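The Blue Cup

The night before the move to Amesgate, Samer Zein decided he loved every single thing he owned.

It was a dangerous thing to decide with 13 boxes still flat against the wall. He had meant to be done by supper! But then he opened the kitchen cupboard and there was the chipped bowl from his first apartment, and the Briltik teapot with the lid that never fit, and he had to sit down on the floor and say hello to all of it.

"You're packing," said his sister on the phone. "You're not holding a reunion."

"I can do both," said Samer.

He did the plates first, with newspaper between them, and he was good at it. He did the spoons, which took no time, and the spice jars, which took an hour (he smelled every one, and the cardamom twice). The cat, Samuel, climbed into the box marked 3 and had to be lifted out, and then climbed into it again, and Samer wrote SAMUEL on the side in marker and let him have it.

By midnight only the drying rack and the cups were left. He adored the cups. There were tall ones and squat ones and a green one from the ferry to Dilier, where he had lost his hat and eaten the best fried fish of his life. He wrapped that one in a sock. And at the very back was the light blue one, wide at the mouth and narrow at the foot, so dark inside that coffee seemed to vanish into it.

His grandmother used to hang it upside down to dry, and she would flick it with a fingernail as she went past. Ping! Every time, like a doorbell for very small visitors.

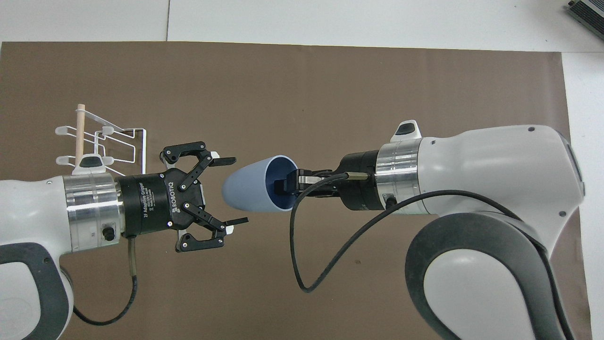 Samer flicked it now. Ping! Samuel's ears came up over the edge of the box.

"I know," Samer told him. "Isn't it wonderful?"

He couldn't bear to wrap it. He made tea in it instead, mint with too much sugar, and drank it standing at the window while the street went quiet. The new place was number 3669, at the top of a hill, with a kitchen so narrow he could touch both walls, and he already knew which shelf the cup would go on.

In the morning the truck came early. He rode up front with the blue cup in his lap and the cat's box at his feet, and at every bump in the road he gave the rim a flick, and the driver laughed and asked him to do it again.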